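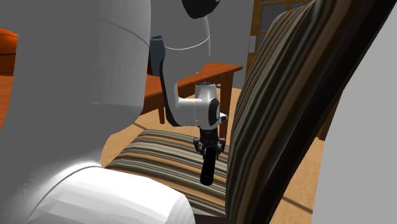
Before an operator records a first episode in simulation, the placement task must be defined closely enough that two people would score the same attempt in the same way. In the Livon project, a task definition consists of one object, one target surface and one release condition. The seating tasks are the most demanding of the current group. The black, rod-like object must be brought down over the striped seat cushion without the arm meeting the tall backrest, and the operator has limited room in which to correct the approach. New operators should therefore read this page in full and complete the practice set before contributing to the shared collection.

Preparing the session

Start the simulator and load the room file assigned to you. Confirm that the arm is in its home position and that the gripper opens and closes fully when commanded. Select both the room view and the wrist view for recording. An episode with only one view cannot be used and will be removed at intake.

Enter your operator code, the task name and the room name in the session form. Use the task names exactly as they appear in the Fuseck task list. Do not abbreviate them, and do not add notes to the name field. A separate field is provided for comments.

Recording an episode

1. Press Reset and wait until all objects have settled.
2. Start recording. Hold the arm still for one second.
3. Move to the object at a steady pace and stop above it.
4. Lower the gripper, close it and pause briefly.
5. Lift, carry the object to the target surface and lower it.
6. Open the gripper, retreat upward and stop the recording.

The pause in step 4 is often omitted by experienced operators. It should be kept. The learning system uses the moment of closure to separate the approach from the carry, and episodes without a clear pause must be divided by hand.

Checking the grasp

Review the wrist view after every tenth episode. A bar or rod should be held between the two sides of the gripper along its length.
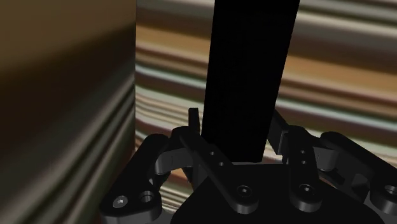 A slight lean is acceptable if the object does not shift during the carry. If it turns or slides, mark the episode "unstable" and continue. Do not delete it. Unstable episodes are stored separately and are used to train the grasp checker, which currently has only 324 of them.

Patterned surfaces require additional care. Stripes seen at close range make distance difficult to judge, and operators tend to release too early. Use the height readout during the final part of the descent. Do not rely on the wrist view alone.

Variation between episodes

The learning system gains little from repeated copies of one motion. Change the starting position of the object after each episode, and change the room lighting after every 22 episodes. Vary the direction of approach where the furniture permits. Speed should remain within the limits shown in the session form.

Each operator is asked to complete 400 accepted episodes per task. These may be spread across several sessions, and no session should run longer than two hours. Accuracy falls noticeably in longer sessions, as the Donier trials showed.

Submitting the work

At the end of the session, select Export and choose the Hjaltested format. Open the export log and compare the number of episodes written with the number in the session form. If the two differ, export again before closing the simulator, because unsaved episodes cannot be recovered afterward.

Exports received by 4 p.m. on Thursday are included in that week's training run. Later exports are held for the following week. The seating group stood at 1607 accepted episodes at the close of the last run, and the current count is posted on the project page.

Questions about task definitions or rejected episodes should be sent to Arnel Lumbao, collection coordinator. Please include the operator code and the episode number in the subject line.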